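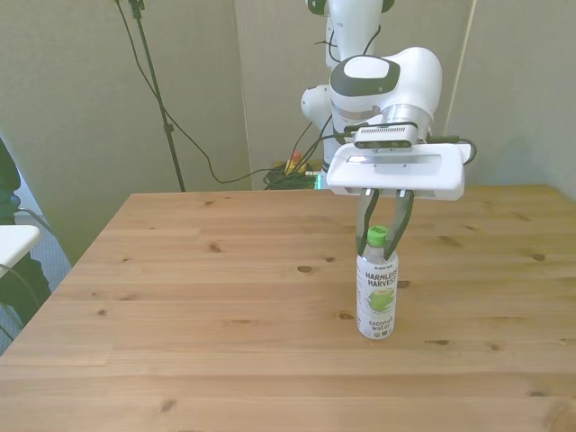
Skeklow two-finger gripper: a buyer's review after one budget year

Reviewed by Riet Hermans

Rating: 4 out of 5
Bought: February, from the reseller Kwok
Used for: picking and placing packaged drinks, jars and small cartons

I run a small packaging test lab. We have one tabletop arm and a list of jobs that used to be done by hand, mainly lifting bottles and setting them down again so we can check caps, labels and bases. I also do the lab's equipment budget, so this review spends more time on money and planning than most. If you want a comparison of control software, look elsewhere.

What we paid

The gripper itself was $3,567. That price covered the gripper body, one pair of standard fingers and a mounting plate for our wrist. It did not cover the cable, which was a separate line on the quote, or spare finger pads. Shipping was another separate line and I had missed it, so my first purchase request went back for correction.

The pads come as a set for $532. I thought that was too much for rubber and a few screws, and I still do. We bought one set with the gripper and will need another before the year is out. If your budget is fixed once a year, as ours is, put two sets in from the start. Going back for a small amount in the middle of the year took me more hours than the whole original purchase.

I had quotes for two others. The Puvis came in cheaper but needed compressed air. We have no air line in that room, and by the time I had added a compressor and somewhere to put it where people could still hold a conversation, the saving was gone. The Ferau was a very nice piece of hardware with a longer stroke. It also came with a yearly license for the control software. I don't like buying a tool and then renting it, and I couldn't promise the money for years two and three.

Setup

Mounting took a morning. The plate fit our wrist without an adapter, and the screws were the right length, for which I was grateful after the last tool we bought. The printed manual is short. The longer one has to be downloaded, and the torque values are only in the longer one.

Cable routing took longer than mounting. The gripper cable is stiff, and if you leave too little slack at the wrist it pulls when the last joint turns. If you leave too much, it swings into the work. We redid ours several times. Plan on clips, sleeves and half a day of somebody's patience. None of that is on a quote either.

We set the arm up over a plain wooden table that was already in the room. I had a proper machine base on the first draft of the budget and took it off. For light items moved at low speed I haven't missed it. If you are going to run fast or lift anything heavy, leave the base in.

How it works day to day

The grip is good on bottles. For most of them we take hold at the neck, just under the cap, where the plastic tends to be stiffer and the label stays clear of the fingers. A coconut water bottle with a screw cap is a typical item for us. Sauce bottles and small jars are also fine. Soft pouches are poor with the standard fingers, and we went back to doing those by hand.

Force is set in steps. The lowest step is still a little strong for thin-walled bottles if you grip them around the body, and we have dented a few. I would like one more step at the bottom of the range. Gripping at the neck gets around it most of the time, but short-necked bottles leave you little room to work with.

Position repeats well. We checked it against marks on a fixture in the first month and again in the summer, and saw no change that mattered for our work. Ours is not precision work, so take that for what it is.

The gripper is quiet. You hear the arm more than you hear the fingers. Two people have desks in the same room and neither has complained, which I can't say for the cap torque tester.

Pad wear is my main complaint. The supplied pads started to glaze after around 300 hours and the grip on smooth plastic got worse from there. Wiping them with alcohol helped for a while. The change itself is simple, four screws a side, but the screws are very small and one went into the carpet. Order spares.

Support

Kwok answered emails the same day and sent a replacement for a cable with a bad connector at no charge. Skeklow, the maker, was slower. I asked them about softer pads for thin bottles and waited almost three weeks for an answer, and the answer was a drawing so that we could make our own. It was a good drawing, to be fair.

If you are planning a purchase

Ask for the quote to list the cable, the plate, the pads and shipping on separate lines, and then ask what else you need to have it running. The second question got me more useful information than the first.

Send the seller your actual items. I mailed Kwok a box of bottles before ordering and they sent back a short report on which ones held and which ones slipped. Their results matched ours fairly well, apart from the dents.

Put staff time in the plan. For us, teaching the positions for each new container takes an hour or two, and we get new containers all the time. I had written down almost nothing for that in the first year. For next year it is a line of its own, larger than the one for spares.

Keep a little aside for fingers. Standard fingers will do most bottles, but sooner or later someone brings you a shape they won't hold.

Good: solid grip on necks and jars, quiet, no air needed, no yearly license, helpful reseller

Bad: price of pads, stiff cable, lowest force setting still too strong for some bottles, torque values missing from the printed manual

I would buy it again for this work. For pouches or bags I would look at suction first, and I have asked for a quote on that for the coming year. So far the vacuum pump costs more than the cups and the bracket together - I'll update this page if we go ahead.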